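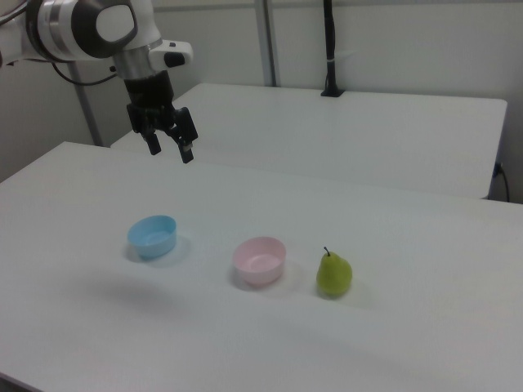
Front table with the two bowls and the pear, second table behind.

Minutes of the meeting on the table room, Kistdale building
Held on 26th January

Present: Azlan Yeoh (chair), Svenja Böttcher, Hubert Adamczyk, Uwe Schwerdtfeger (minutes)
Excused: Till Lindemann

1. Minutes of the last meeting
The minutes were accepted with one correction from Svenja. The shelf order went to Heitmann and not to Broto. Uwe has changed this in the file.

2. Bowls
Svenja reported that the small round plastic bowls are now the standard for the front table. The light blue one and the pale pink one are good to tell apart on the white top, also for people who sit farther back. The pink one is a little larger. Hubert asked if this difference in size is a problem. Svenja said for her it is not, but the task sheet must then say the color and not only "the bowl". This was agreed.

Azlan wished to buy more bowls of the same kind. Broto has them only in packs of 12. The group found one pack enough for the present. Hubert was against a third color before the summer, and the others followed him. The question of color will come back in July.

3. Fruit
There was a longer discussion on real fruit and plastic fruit. Hubert prefers real fruit, as no two pears have the same shape and the stem is never the same. Svenja pointed out that real fruit was twice forgotten over the holidays and the drawer had to be washed. Uwe has seen plastic fruit in the Sikville catalog, but the pears there have no stem, and he does not find them convincing.

Decision: Fruit stays on the shopping list until the next meeting. Who takes it out in the morning also puts it away in the evening. Eating the fruit from the table is not allowed, there is a separate basket in the kitchen.

4. The two tables
Azlan reminded that the front table is only for the things of the current task. Cups, keys, and papers belong to the office. In the last weeks the rear table was used by several people to put down their bags. He asks that this stops.

The power cable that hangs from the wall outlet by the rear table was mentioned again. Svenja would like it fixed to the wall with clips, so that it does not catch when somebody sweeps there. Hubert has clips left from the hallway and will do it. The black pole at the back of the rear table stays where it is and must not be moved for cleaning.

Both tops are to be wiped with a soft cloth and water only. The spray from Heitmann leaves stripes on white surfaces, and the remaining bottles will be given to the kitchen.

5. Costs
The total for small material is 456 for the year. Of this, some 70 is planned for bowls and fruit. Azlan will ask Till if the cable clips and cloths can be paid from the same account.

6. Other matters
Svenja asked for a label on the drawer of the bowls. Uwe will print it.
Hubert will be absent for the next meeting and sends his points in writing.

To do
Svenja: change the task sheet (item 2)
Azlan: order one pack of bowls, speak with Till (items 2 and 5)
Hubert: cable clips (item 4)
Uwe: drawer label, send the minutes to all

Next meeting: in 3 weeks, same room. Azlan will send the invitation.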